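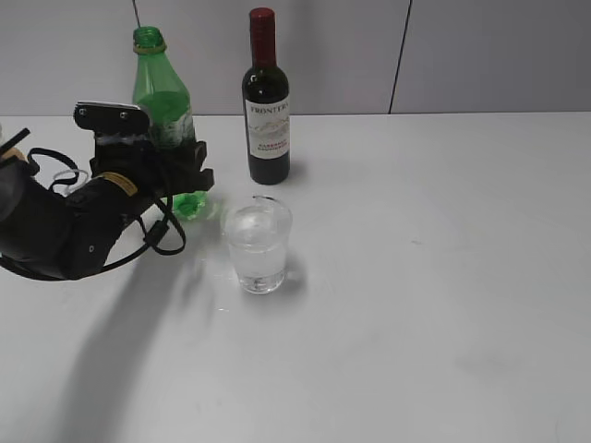

Prollivstead Dog Training Club
Minutes of the regular meeting, Aug 10, 2026

Present: Melquiades Cisneros (chair), Fulgencio Mendoza, Jong-dae Na, Maricruz Trujillo
Apologies: Soledad Palacios

1. Minutes of the previous meeting
Approved with one correction. Item 4 should read "long line", not "long lead".

2. Recall classes
J. Na reported on the recall course at the Dorance field. 63 dogs have completed it since February. Dogs are now tested at 100 feet on a long line before any off-line work. The previous test distance was shorter and varied by instructor. M. Trujillo asked whether sighthounds should be tested separately. J. Na said the same test applies, with the handler allowed a second call. Agreed to leave the rule as written.

3. Separation training workshop
M. Trujillo presented the draft handout. The schedule begins with absences of a few seconds and increases only after the dog stays settled on three repeats. F. Mendoza objected to the paragraph on crates – some dogs that rest well loose will panic when confined, and the text did not say so. M. Trujillo will rewrite the paragraph and add a line telling owners to speak to their vet where a dog injures itself or damages doors.
The workshop will be for owners only, no dogs. Places limited to the seating in the Alvarado room.

4. Equipment
The second set of jump wings has a cracked foot and has been withdrawn. F. Mendoza has a price of $239 for a replacement pair. Approved. Long lines to be checked for frayed stitching at the clip before each class and discarded if worn.

5. Field booking at Clitham
The landowner has offered the lower paddock at $106 per month. The fence on the road side is too low for off-line work. M. Cisneros to ask whether the club may raise it at its own cost. Decision held over until a reply is received.

6. Class entry form
S. Palacios had sent written comments. The question "Is your dog aggressive?" is to be removed and replaced with two questions: whether the dog has bitten a person or dog, and what the dog does when another dog comes near. Agreed. The vaccination section is unchanged.

7. Other business
J. Na noted that handlers are arriving with dogs on retractable leads – the joining letter already asks for a fixed lead. Instructors to keep spares at the gate.

Actions
M. Trujillo: revise handout, circulate before next meeting
F. Mendoza: order jump wings
M. Cisneros: write to Clitham landowner
S. Palacios: update entry form

Meeting closed at 8:50 p.m.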